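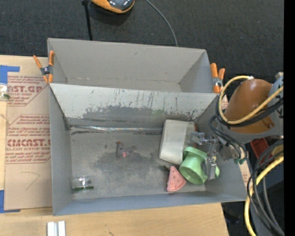
Evening all,

I finished episode two of Plurnside last night and I've got to get this off my chest before Friday: I think the whole prequel idea is working far better than I expected. I was one of the grumpy ones when they announced it. We already knew Tasano ends up running the ferry company, so why go back and watch him at 16, sweeping out the ticket office? But the small stuff has won me over. There's a long bit in the workshop where he and his aunt hardly talk, and the prop people have let everything look properly used. You know how television workshops tend to be spotless? In this one even the tubs have been knocked about, a bit like the grey bin in the photo at the top, with its scuffed divider and thin black scratches. I'd have watched another ten minutes of them sorting bolts, to be truthful.

Now, to Celina's message, which I've been meaning to answer all week.

> Celina Dudek wrote:
>
> I can't be the only one who thinks they've got Borkowska
> completely wrong. In the original she's frightening because
> she never explains herself. Now she's got a dead brother and
> a sad song on the piano, and by the end of the first episode
> I was meant to feel sorry for her. I don't want to feel sorry
> for her! I want her to walk into a room and have everyone
> stop eating.
>
> Also, did anyone else think Astusholm looked far too big?
> It's supposed to be a fishing town with one decent pub. I
> saw at least one tram.
>
> Nikola says I should give it until episode four. I have
> told him I'll give it until three.
>
> C.

I agree with half of this. The piano was a mistake (and it came back in episode two, so brace yourself). But I don't mind the brother. We've known since the dinner scene in series three of the original that she'd lost somebody, she just wouldn't say who, and I always took her going quiet about it as the one crack in the armour. I suppose it depends how much they lean on it. If he turns up alive in the finale I'll be writing to you all in capital letters.

The tram I can defend! There's a line in the very first series, when the old harbourmaster is moaning about the council, where he says they pulled the rails up "before you were born". So there was a tram once, and somebody in the writers' room has remembered it. I went back and checked, which took me most of an evening as I'd got the wrong episode and then watched it through anyway.

What does bother me is the length. Fifteen episodes is a lot for a story where we know who lives. The original never went past eight in a series and it was all the better for it. I've a nasty feeling we'll get a run in the middle where everybody is waiting for a boat.

Nikola – are you still keeping the running list of callbacks? If so, please add the green umbrella in the solicitor's window and the number on the aunt's front gate, 1,821, the same as the safe combination. I shrieked. The dog left the room.

One bit of list business. Could people put the episode number in the subject line when there are spoilers? A couple of us don't get to watch until the weekend, and I had the business with the lighthouse ruined for me by a subject line on my phone at the bus stop.

I'll be watching on Friday at nine as usual and will be on the list afterwards if anyone wants to grumble.

Margaret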